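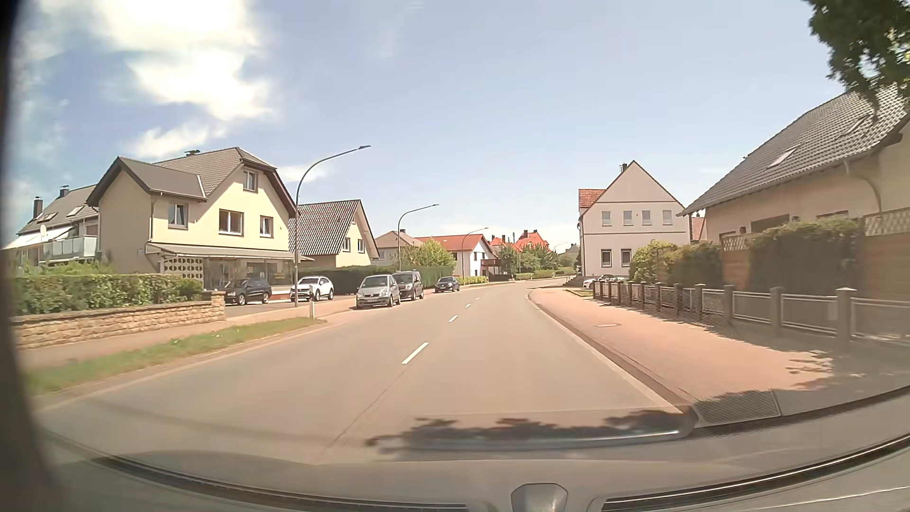

News > Press Releases > Community

Carrilho Street Library opens its front-porch reading season with 61 host homes

Posted in May by Huia Ruddock, Carrilho Street Library

The Carrilho Street Library is thrilled to announce that Porch Pages, its summer program of read-alouds at neighbors' homes, is coming back in June with 61 host homes signed up. Last year there were 40, and we thought that was a lot!

Porch Pages is simple. A household offers its porch, stoop or patch of lawn for one evening, and the library brings a reader, a crate of picture books and a few blankets. Families walk over, sit down and listen. Readings start at 6:30 p.m. and run for half an hour, though last summer plenty of them went longer, mostly when the children asked for one more (and then one more after that).

"We had kids meeting other kids who lived four doors down and had never said hello," said Thenmozhi Krishnan, who runs children's services at the library. "By August they were trading books over the fence. I want to see that happen on every block we can reach."

Attendance over the whole of last summer came to 1,278, counting grown-ups, and the busiest evening was the one with the shadow puppets. The puppets are coming back too. Aleksi Pelkonen has built a bigger screen and a new set of characters for a story about a heron who can't stand fish, and he'll be taking it to six porches in July.

New this year is a bedtime series for the under-fours, with shorter books and more songs. These evenings start at 5:45 p.m. There will also be readings in Portuguese, Tamil and Mandarin, each one paired with an English telling of the same story. Rui Antunes and Kuo-hua Chiu have spent the winter picking the books and testing them on their own grandchildren.

"My grandson made me read the one with the bus nine times," said Antunes. "So that one is on the list, and I know it by heart now."

The library has also added 1,000 books to its giveaway crates, paid for by a gift from Bonditz, the bakery on the corner of Alder and Third. Every child who comes to a reading can pick one to keep. There are board books, early readers, a good stack of comics and a surprising number of books on volcanoes - please take the volcano books, we have plenty.

All readings are free and there is no sign-up for families. The schedule, with a walking map, will be at the front desk and on the library's website by the end of May. If it rains, the reading moves to the library's downstairs room at the same hour, and a note goes up on the host's door.

Hosts are still welcome for August, which has open evenings in the blocks north of the school. You don't need a big porch or matching chairs. Readers are wanted as well, and a short practice session is held at the library before the season starts.

To host or to read, stop by the children's desk and ask for Thenmozhi Krishnan. Press questions can go to Huia Ruddock at the same desk.

Recent items
Seed swap returns to the library lawn
Koneo quartet to play lunchtime concert in the reading room
Homework help hours change for summer
Found in the book drop: one mitten, one recipe for plum cake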